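Home | News | Research | People | Downloads | Contact

FOR RELEASE IN JULY

Ulton lab teaches a one-fingered robot to push by plain English, and shares the whole thing

SKOMONVILLE – Hi, I'm Abdelilah Mansour, I run the small manipulation group at Ulton, and they've let me write our press release myself this time, so please bear with me!

We have a new result out this month and I'm really happy with it. The method is called Toma. You type something like "move the yellow heart over to the blue triangle," and the robot arm works out a string of little pushes to get it there. If you then change your mind halfway and type "a bit more to the left," it listens and changes course without starting over. That second part is what took us most of two years.

Pushing sounds like the easy cousin of grasping, and I used to tell students that. I've stopped. When you grab a block you own it, but when you nudge one with a round fingertip it can spin, or slide off to one side, or bump its neighbor and drag that along too (stars are awful for this, the points catch on everything). The robot has to look again after every little shove and decide what to do next.

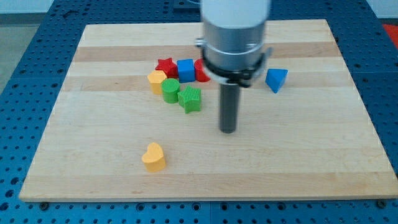 Older versions of our system planned the full path up front and then hoped for the best. Toma plans only the next short stretch, checks the camera view against the sentence you typed, and plans again. We trained it on nearly 1,000 pushing sessions, all driven by people with a hand controller, and afterward we had other people write down in their own words what they thought the driver was trying to do. Those messy descriptions helped a lot more than the tidy ones we wrote ourselves. One person called the hexagon "the nut" all the way through, and the robot now knows what a nut is.

For the test we gave it 118 instructions it had never seen, worded by folks outside the group. Our old planner finished 43 of them. Toma finished all but 14, and most of those 14 were jobs where a block had to be squeezed out from between two others. It still gets stuck there! It'll push the whole bunch along together, quite happily, and we don't have a good fix yet. We're trying a version that clears some room first.

Why should anybody outside a lab care? Our partners at Storketwood sort odd-shaped parts on flat trays, and a lot of that work is sliding things into place by hand. A single plain finger is cheap and there's hardly anything on it to break. I wouldn't put Toma on a factory line tomorrow, and I've told them so, but they're lending us trays and parts for the next round, and I'd love to see how it copes with shapes that don't come in four bright colors.

The paper, the code and all the training sessions are free to download from our site, including the sessions that went badly. If you build something with them, write and tell me. Reporters are welcome to visit the lab in Skomonville and type their own instructions; mornings are best, and I'm usually in by nine.

Press contact: Abdelilah Mansour, Manipulation Group, Ulton

Recent news
- Storketwood and Ulton extend parts-handling project
- Summer lab tours: how to sign up
- Two new doctoral positions in robot learning
- Talk notes: what we learned from messy labels

We use cookies to remember your settings and count visits. Accept | Manage choices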